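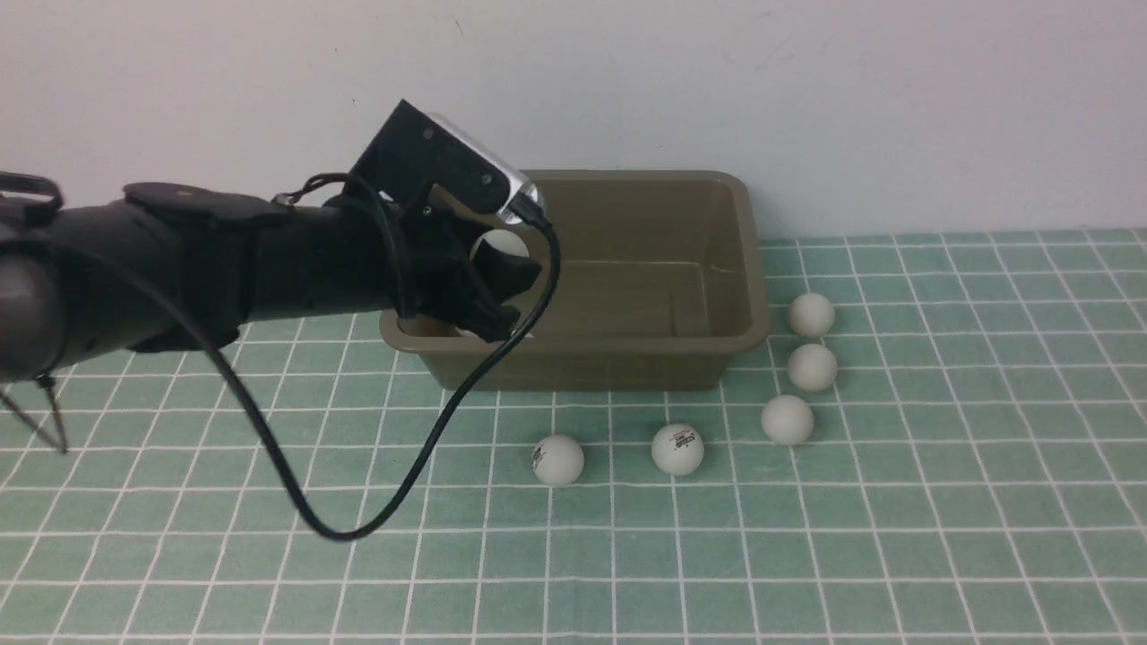 Trevor McKinnon has run the table tennis club at Willetstead since the old youth centre closed, and in that time he has bought more balls than he cares to remember. The club plays two evenings a week, with a junior session beforehand, and most of what he talks about when asked how it works is storage.

"People think the tables are the job," he says. "The tables fold up and go against the wall. It's the balls that take up your evening."

The club owns 4 tables and keeps 200 balls in use at any one time. They are all white. McKinnon tried orange for a winter and went back, as the matches are played with white and he wanted the juniors to practise with the same thing.

The balls live in plastic bins. He has had wire baskets, cardboard boxes and a net bag on a hoop, and says the bins have lasted longest. "A cardboard box is all right until a child sits on it. The net bag was fine for picking up but you couldn't get your hand in during multiball. With a bin you can see what you've got and you can reach in without looking."

Multiball is the drill where a coach feeds one ball after another to a player, without waiting for the return. A full bin goes in a few minutes, and then everyone stops and picks up. McKinnon allows five minutes for this and puts it on the session plan like any other exercise. The juniors work from the walls inwards. Balls are put into the bin by hand and not thrown.

"If you throw them they bounce out and you've picked the same one up twice," he says. "I tell them to put it over the rim and let go. The little ones like that bit more than the playing, some of them."

Cracked balls are taken out as they are found. He listens for them on the table, and at the end of the month he goes through each bin and squeezes every ball. Soft ones go in a bag for the craft group. The club got through 321 last year, and he has the figure because he writes it in the back of the bookings diary, next to the price. The current supplier is Cetato. Before that it was Melnyk, whose balls he preferred, but the postage went up.

Floors matter too. On a bare hall floor a dropped ball will run the full length of the room and go under the radiators. For the under-eights he puts mats down, and the balls stop much closer to where they land. "It's quicker to clear up and they don't tread on so many."

He would like a proper cupboard next. The quote from Brurkovness for one with shelves and a lock came to £2,398 fitted, and the club doesn't have it. For now the bins are stacked behind the stage curtain with a towel over the top one to keep the dust off. The junior session starts again in March, and he has two new boxes of balls waiting to be opened.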